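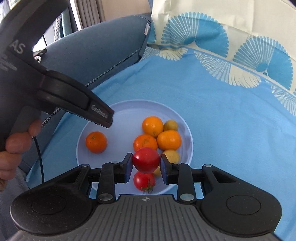

The Fruit Plate Has to Look Awake

Gilberto Villanueva has opinions about tomatoes, and most of them concern shine. "A supermarket tomato looks bored," he says. "You want it to look like it just heard some gossip."

He has dressed tables for catalogs and menus for 14 years, the last few under the name Duditz, and he still works mostly in other people's living rooms. The kit is modest. Mandarins, tomatoes, a few little yellow citrus, one pale plate, a light blue tablecloth with fans along the border, and a black hair dryer.

The dryer gets the most questions. "People assume it's for my hair," says Villanueva, who has very little. He uses it on fruit he has just rinsed. "Low setting, nozzle down, keep moving. A towel leaves fluff, and then you spend the afternoon picking fluff off a mandarin like a monkey."

Why put tomatoes with citrus at all? He looks mildly hurt. "Red next to orange. My mother did it on Sundays and she'd never met an art director." He leaves the green stem on when he can. "Take it off and you've got a ball."

The plates come from Prakash Achari, who rents props out of a garage and owns 332 of them, 61 in some shade of white. "Gilberto always asks for the one with a bit of lavender in it," Achari says. "I've shown him the others. It's like talking to a wall with good taste."

Villanueva has no use for wax sprays or glycerin, mainly on account of lunch. "I eat the set. My knees are 50 years older than the rest of me, so I sit down, and I eat the set."

The mandarins go first.

We use cookies to improve your experience. By continuing to browse you accept our cookie policy. Accept | Manage settings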